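3.2 Erzeugung der Demonstrationen in der Simulation

Für die Versuche dieses Abschnitts stand uns kein eigener Datensatz mit realen Aufnahmen zur Verfügung, der groß genug gewesen wäre, um eine Strategie von Grund auf zu trainieren. Wir haben deshalb, wie inzwischen viele Gruppen, auf simulierte Demonstrationen zurückgegriffen. Die Sammlung trägt den Namen Skundness und umfasst 2000 Episoden, verteilt auf 17 Tischaufgaben. Gesteuert wird ein zweiarmiger Roboter. Die Bewegungen stammen aus einem Planer, der die Lage aller Gegenstände kennt und daher nie suchen muss.

Schon dieser letzte Punkt sollte vorsichtig stimmen. Ein Planer mit vollständigem Zustandswissen erzeugt Trajektorien, die ein lernendes System aus Bildern allein unter Umständen gar nicht begründen kann. Liegt ein Zielobjekt außerhalb des Bildes, greift der Planer trotzdem zielsicher danach. Dem Modell wird damit eine Handlung beigebracht, deren Anlass es nicht sieht. In der Literatur zur Imitation ist das Problem bekannt, in den Beschreibungen synthetischer Datensätze wird es selten erwähnt. Auch die Begleitdokumentation von Cutier, dem Werkzeug, mit dem wir die Szenen zusammengestellt haben, geht nicht darauf ein.

Für jede Episode zieht Cutier eine Tischoberfläche, eine Anfangsstellung der Arme und eine Reihe von Ablenkern aus einem Objektkatalog. Die Ablenker sollen verhindern, dass sich die Strategie an einen aufgeräumten Tisch gewöhnt. Ob sie das leisten, ist weniger klar, als die übliche Darstellung nahelegt. Der Katalog kennt keine Regeln darüber, was zusammengehört oder was überhaupt auf einen Tisch passt. Abbildung 3 gibt einen Eindruck davon, welche Nachbarschaften dabei entstehen.
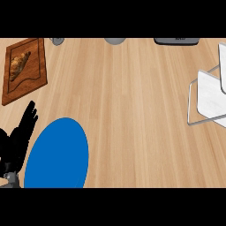
Abbildung 3: Einzelbild aus einer Skundness-Episode. Links unten der schwarze Greifer eines Arms neben einer blauen ovalen Scheibe, darüber die Tafel mit dem Croissant-Motiv, rechts der weiße Stuhl mit silbernem Metallgestell. Der zweite Arm liegt außerhalb des Bildausschnitts. Die schwarzen Streifen oben und unten enthalten keine Szeneninformation.

3.3 Was die Zufallsvariation leistet und was nicht

Die Vielfalt solcher Bilder wird gern als Argument für ihre Nützlichkeit angeführt. Wir halten das für voreilig. In Abbildung 3 bleibt gerade die Mitte der Tischfläche frei, und mehrere Gegenstände ragen nur vom oberen Rand her ins Bild, einer davon so knapp, dass sich kaum sagen lässt, ob es sich um eine Schale oder etwas anderes Rundes handelt. Für eine Strategie, die lernen soll, Hindernisse zu umgehen oder ähnliche Objekte auseinanderzuhalten, ist aus einem solchen Bild wenig zu gewinnen. Gezählt wird die Episode in der Statistik des Datensatzes trotzdem als vollwertiges Beispiel mit Ablenkern.

Hinzu kommt die Frage der Größenverhältnisse. Ein Stuhl, der neben Tischgegenständen auftaucht, ist in einer realen Küche oder Werkstatt kein plausibler Ablenker dieser Art. Man kann einwenden, dass es auf Plausibilität nicht ankomme, solange das Modell lernt, Irrelevantes zu ignorieren. Der Einwand setzt allerdings voraus, dass sich Unempfindlichkeit gegenüber absurden Anordnungen auf gewöhnliche Unordnung überträgt. Einen Beleg dafür haben wir nicht gefunden, und unsere eigenen Versuche liefern ihn ebenfalls nicht.

Zum Vergleich haben wir mit dem Filter Vakulenko 2 eine bereinigte Fassung der Sammlung gebildet. Er verwirft Episoden, in denen das Zielobjekt zu Beginn von keiner der verwendeten Ansichten erfasst wird. Über die Güte der verbleibenden Trajektorien sagt das nichts aus. Der Filter prüft Sichtbarkeit, keine Lernbarkeit, und er prüft sie allein am ersten Bild. Verdeckungen durch den eigenen Greifer, die erst während der Annäherung auftreten, bleiben unbemerkt.

Wir berichten in Abschnitt 4 daher die Ergebnisse für beide Fassungen getrennt und verzichten auf einen gemeinsamen Mittelwert. Alle Auswertungen wurden mit 3 Startwerten wiederholt. Das reicht, um grobe Ausreißer zu erkennen, und es reicht sicher nicht, um kleine Unterschiede zwischen den Fassungen zu deuten. Wo in früheren Arbeiten mit Nevgate von einem deutlichen Vorteil durch zusätzliche Ablenker die Rede ist, konnten wir den Angaben nicht entnehmen, ob die Testszenen aus demselben Objektkatalog gezogen wurden wie die Trainingsszenen. Wäre das der Fall, so mäße der berichtete Vorteil vor allem die Vertrautheit mit dem Katalog. Für die Übertragung auf einen realen Aufbau wäre damit nichts gezeigt.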